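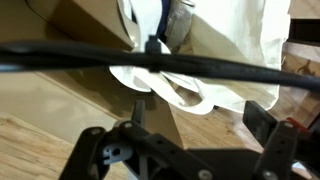

What the second arm costs

The quote for a robot arm is the easy part of the budget. It arrives on one page, with a part number and a lead time. The parts that decide whether the arm is working by May are usually on other pages, or on none.

Ulises Cuadros plans equipment for Clarnham, a contract packing and returns business that handles mixed goods: cloth items, soft bags, boxed accessories, whatever the client ships. His first budget for automated picking listed the arm, the gripper, a camera for the wrist and a bench. It left out cables, clips, spare fingers and the hours needed to set all of it up.

"I had one line that said 'miscellaneous,'" Cuadros says. "It was spent before we powered anything on."

Cable routing is a typical omission. A wrist camera needs power and data, and so does the gripper. Each run has to have enough slack for the full range of the wrist without hanging in the camera's view or snagging on the goods. Clips are cheap. Finding where they should go takes a technician most of a shift, and the work is repeated whenever the tool is changed. Cuadros now books it as labor, on a separate line from materials.

The gripper itself is the second question. Clarnham compared a finished unit from Grullmont with a linkage gripper from Bilyk, a smaller supplier that sells open designs with replaceable fingers. The Bilyk unit was cheaper by $2,627. It also needed more attention: screws to check, joints to inspect, fingers to swap as they wear. Clarnham bought it anyway, with 2 spare sets of fingers, and wrote a weekly inspection into the plan. A site without a technician on hand might reasonably choose the other way.

Soft goods make the choice harder. A folded carton has edges a gripper can find. A crumpled cloth has no fixed shape, and a wide opening is useful only if the fingers can close on a fold without also picking up what lies under it. Vendor demonstrations tend to use boxes. Cuadros asks for a trial on his own stock, in the condition it reaches the bench, with cardboard and wrapping left in.

Clarnham's trial ran to 2,000 picks per gripper, logged in Wekar, the maintenance software the company already used. The log recorded failed picks, stoppages and the time taken to clear each one. Clearing time proved the most useful figure for the budget, as it converts directly to wages.

The plan for the second arm has separate lines for cabling, spares, trial stock and operator training. The miscellaneous line is still there, at a larger amount.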